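Recording garment-folding demonstrations on the Zistik two-arm station

Applies to: Zistik station with leader arms, Jornora recorder 2 or later
Last revised: 25/01/2023

This page covers recording teleoperated demonstrations of garment handling: setup, the recording pass, and the checks to run before an episode goes to training. It assumes the arms are already calibrated and that you have driven them before. For kinesthetic teaching (moving the arm itself by hand), see the note near the end.

Red sportswear on the padded gray table, head view first, then two wrist views:

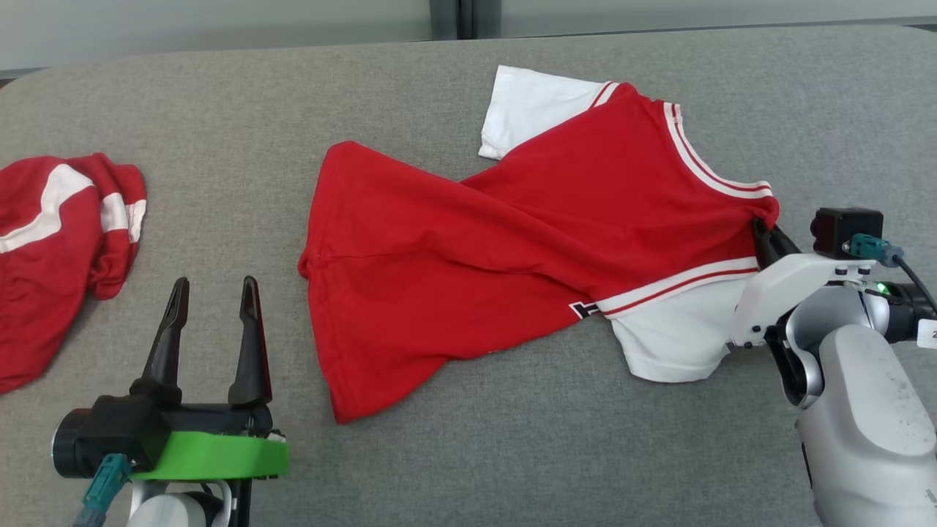
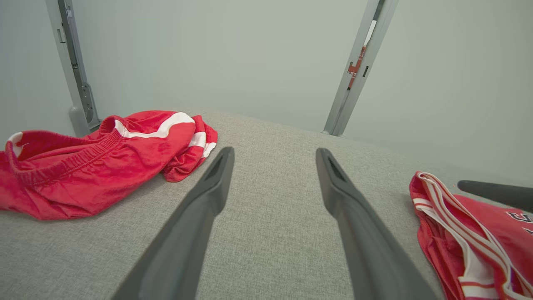
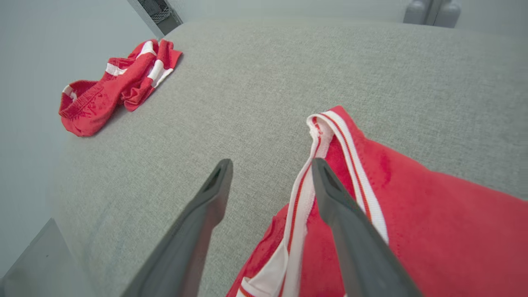
1. Prepare the table

Use the padded top. A hard table makes the fingertips skid or chatter when the operator pushes down to get under a hem, and the policy learns the chatter. Pull the cover tight and clip it underneath.

Drop each garment from about a forearm's height and leave it the way it lands. Do not pre-flatten. If the garment hangs over an edge by more than a sleeve, drop it again.

Garments that are waiting their turn may stay on the table, provided they do not touch the one being worked on. If you record with a second item present, do so in a good share of the episodes, or the policy will treat it as an obstacle the first time it appears.

2. Check the views

Open all three streams in Jornora and confirm the following:

Head stream: both grippers are visible with the arms at the ready pose.
Wrist streams: both fingertips of that gripper are visible when open.
Exposure is locked on every stream. Auto exposure drifts badly when a saturated fabric fills the view.
Dropped frames read zero over a one-minute idle test.

Wrist cables need slack at full roll. Rotate each wrist to both limits by hand with the motors off and watch the connector. A cable that pulls tight will load the last joint, and the error shows up in the recording as a slow offset that is hard to find later.

3. Set the leader arms

Match the leader arms to the followers before enabling. The station refuses to engage if any joint differs by more than the threshold in station.cfg; leave that value alone.

Suggested starting values for cloth:

grip_force_limit: 419
close_speed: 159
episode_timeout_frames: 629

Force and speed are in controller units. Heavy knits may need a higher force limit. Thin polyester does not, and too much force drags the layer underneath along with the one you want.

4. Record the pass

Press the left pedal to start. Hold still for a second at the ready pose, then work in this order:

a. Find a collar, waistband or other stiff edge. These give the cleanest first grasp.
b. Pin with one gripper and pull with the other. Keep the pinning finger down until the pull has stopped.
c. Open the layers. If a sleeve is trapped, free it before squaring the body.
d. Square the garment to the near edge of the table.
e. Fold, release, and return both arms to the ready pose.

Move at a steady pace. Pauses longer than a second or two should be avoided — the policy has no way to tell a thinking operator from a required wait, and it will copy the wait.

A missed grasp is acceptable if you recover from it directly. Keep those episodes and tag them "recovery". Discard the episode if you reach in with your own hand, if an arm faults, or if the garment leaves the table.

Press the right pedal to stop. Do not stop with a finger still on the fabric.

5. Review

Play each episode back at double speed in the Jornora viewer. Look at the gripper traces next to the wrist streams. The close command and the finger motion should line up within a frame or two; if they do not, the clocks have slipped and everything since the last sync is suspect. Run the sync again and rerecord.

Label the garment type from the list. If a bundled item cannot be identified at the start, label it by what it is once opened.

6. How many episodes

For one garment type and one fold, 500 kept episodes is a reasonable first set. Change operators partway through. A set recorded by one person tends to approach every grasp from the same side, and the resulting policy fails when that side is blocked.

Start states matter more than totals. Turn the garment inside out for a portion of the set if you expect to meet it that way in use.

Note on hand guiding

Kinesthetic teaching works on this station in Kellel mode, but only for single-arm motions. With cloth it has two problems: your hands and forearms appear in the camera streams, and one person cannot guide both arms well. We use it for ready poses and for the drop-off path to the bin, and nothing else.

Known issues

The Kwok pedal driver sometimes registers a double press on start. The result is an episode of zero length. Delete it before export, as the converter stops on empty files.

After a fault, the right gripper reports its last position until it is homed. Home it even if the reading looks correct.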